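Ticket: Wirkix desktop shuts itself off while exporting
Status: open, waiting on customer

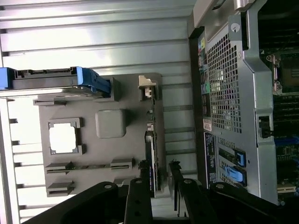
Okay so I'm putting everything in one place, because I've been adding bits to this ticket for a while and Naheed (hi Naheed!) asked me to write it out in order.

The machine is my Wirkix tower, which I mostly use for editing my choir's recordings in Gredari. It was fine all winter. In January I started getting shutoffs in the middle of an export, no blue screen, no warning, just click and a dark monitor. First time I figured I'd kicked the power strip. Second time I was across the room making tea, so not my feet!

What I've tried:

Swapped the wall outlet and the power cord. Still does it.

Updated Gredari, then rolled it back when the new one wouldn't open my old sessions. Still does it, and I lost an evening to that.

Ran the memory test overnight. Passed.

Left Tollov logging temperatures in the background. It sits in the forties when I'm just doing email, and the last line before one shutoff said 60, which doesn't sound scary to me but you tell me. The log only writes a line every 300 seconds, so it could have missed a spike. I don't see a setting to change that in my version.

Exported the same session on my sister's laptop. Slow as anything but it finished.

The file it dies on most is the spring concert, 296 tracks (don't ask, we had two pianos and a lot of retakes). Smaller ones go through maybe half the time. Games are fine, video calls are fine.

Update, 4:40 pm
Naheed asked what power supply I have. Sticker says 400 watts, Stankevičius brand. I did add a graphics card last fall and I'll admit I never looked up what it needs. Model number is in the attached text file.

Update, 7:15 pm
Deividas from your second line called, very patient guy. He had me pull one drive cable and set the power plan to balanced. Exported a short session twice with no shutoff. Concert session got to the second half and then click. So better? Or lucky. He wants me to borrow a bigger supply before I go buying one, and Aušra Venckus from the altos has a spare I can pick up after rehearsal.

Two questions in the meantime. Can I reuse the cables that are already in there with her supply, or do I have to swap them all? And is there any way to make Gredari save partway through an export so I'm not starting from zero every time?

Please don't auto-close this one like last time, I check my mail at night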